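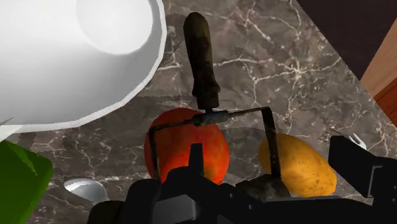 A white bowl on dark brown marble. Rendered.

How to Run a Small Mapping Evening

So you have offered to host an evening where people trace buildings on satellite pictures for an open map. You have a room, a projector and a vague feeling that the hard part is the mapping. The hard part is the Wi-Fi. We will come to it.

What follows is how we do it at Orotent, after a run of evenings that went well and a few that went mostly to troubleshooting passwords.

1. Pick one area and make it small

The temptation is to map a whole district. Resist. Our first evening took on all of Adadden, which has 1246 grid squares, and by the time people went home we had finished 5 of them. The mood on the stairs was thoughtful.

Choose a patch that a room of beginners can visibly dent. For the next evening we took the east bank only, and people got to watch squares change color. Adults will do a surprising amount of work to see a square change color.

2. Find out who wants the map

Before you open a project, write to somebody on the ground and ask what they need. They may want footpaths when you were planning on roofs. They may already have the roofs. Ask for place names while you're at it, with the spelling and the accents. We once had Văduva on the map three different ways, and the longest email thread in our history is about which one to keep.

3. Get accounts sorted early

Send the sign-up link a week ahead. A third of your guests will do it. The rest will arrive, open their laptops and discover that the confirmation message has gone to an address they stopped using in college. Leave the first twenty minutes for this and call it "arrival and coffee" on the schedule.

If many people sign up from the same connection at the same moment, the site may decide you are a robot army and slow you down. Have them do it in batches, or let a few use their phone data.

4. Test the Wi-Fi with people on it

Going in alone at noon and loading a web page proves that one person can load a web page at noon. Satellite tiles are heavy. Get a few colleagues to pan around on them at once and see what breaks. The venue will tell you the network handles 100 devices. Ask when that was last tried.

Extension cords, too. Bring more than you think, then go back for the other bag.

5. Teach for fifteen minutes, then stop

Show these on the projector, live, making at least one mistake so they can see you undo it:

- claiming a square
- tracing a building at its base, not along the roof if the picture leans
- squaring the corners
- saving, with a comment that says something
- giving a square back unfinished

The last one gets skipped, and then squares sit locked under the name of someone who left for a train.

Skip the history of cartography. I had eleven slides on it. They were good slides.

6. Walk around

Once people are tracing, your job is to wander and look over shoulders in a way that isn't creepy. Common things to catch: one enormous building that is really a row of houses, tree shadows drawn as sheds, and buildings dragged by accident into a river. If two people ask the same question, answer it to the whole room.

7. Check the work before you brag about it

Put two experienced mappers on validation from the halfway point. In May we announced 1189 buildings before anyone had checked them, and had to send a second, quieter message after the duplicates came out. We use Allel, our own little script, to flag overlapping shapes. It is ugly and it works on most days. Your editor's built-in warnings will do nearly as well.

Write to beginners about what you fixed, kindly and with a link. Many of them have never been corrected by a stranger on the internet in a pleasant tone, and it makes an impression.

8. Send the follow-up the next morning

Keep it to a few lines: what was mapped, who will use it, where to carry on at home, date of the next one. Attach the lost property list. There is always a charger.

Related guides

Choosing imagery when all of it is cloudy
Allel: installing it and living with it
Naming places with local partners
Paper maps for days without power
What to do with a half-finished project
Snacks that don't end up in keyboards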